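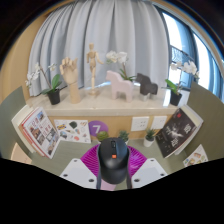 How to clean a computer mouse without buying anything

By Orsolya Dobos

Search for mouse cleaning and you will be offered gels, putties, tiny vacuums and a 70-piece brush kit. I have tried more of this stuff than I want to admit, and most of it moved the dirt from one place to another. The putty was the worst. It left a gray film on the buttons that took longer to get off than the original grime.

What you need: a cotton cloth, a few cotton swabs, a wooden toothpick, and rubbing alcohol. The 70 percent kind is fine. Forums will tell you it has to be stronger. I have yet to see the difference on a mouse.

1. Unplug it, or switch it off and take out the battery.

2. Run the toothpick along the seams, going slowly near the wheel. Tip the mouse upside down first so the crumbs fall out and not in.

3. Dampen the cloth with alcohol and wipe the shell. Damp, please. If it drips, wring it out. Try a hidden spot first on rubber grips, which some alcohols turn sticky.

4. Turn the wheel a little at a time against a damp swab. Expect to use 3 swabs.

5. Wipe the feet underneath. A mouse that drags usually has a ring of gunk here, whatever the ads for "glide enhancers" claim.

6. Use a dry swab on the sensor opening. No alcohol, no canned air from an inch away.

Leave it alone for ten minutes before you plug it back in.

Will this fix double clicking? I doubt it. That is normally a worn switch, and people who swear a wipe cured theirs tend to be back in February asking again.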